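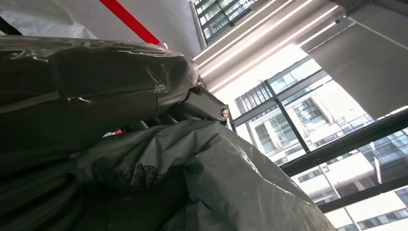 Projects > Wuvisness > Meetings

Jan 22, 2018
By Orla Ó Flaithearta

Print this page | E-mail this page

Minutes of the safety meeting, Wuvisness arm

Present: Latrice Mbeki (chair), Dwayne Mahmoud, Abdelkrim Ghoneim, Orla Ó Flaithearta (minutes). Excused: Mortimer Nakamura.

1. The stop in run 2139
Abdelkrim reported on the fault. During run 2139 the arm did not stop when the stop button was pressed. It continued to move for 13 seconds and then went to hold by itself. No person was touched. He has read the log, and the stop signal arrived at the controller but was not passed on to the elbow joint.

2. Plastic covers
Dwayne asked if the covers can pull on the cable at the elbow. Abdelkrim thinks it is possible, but the log can not show it. The covers will be taken off for inspection before the next powered run.
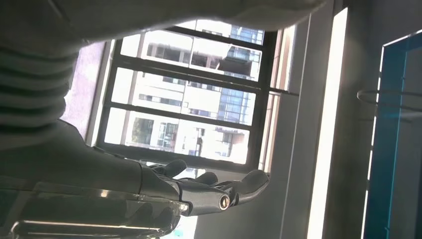
3. Hand
Latrice wished to know if the fingers have the same problem. The hand is on a separate line from Lavico and its stop was tested 135 times with no fault. It was agreed that this is not enough to use the hand while the arm is in question.

4. Decisions
No powered runs until the stop is repaired and Latrice has signed. Dwayne writes to Censtead about the controller, ticket 2410. Orla sends these minutes to Mortimer. The visit of the Cha team is moved to April.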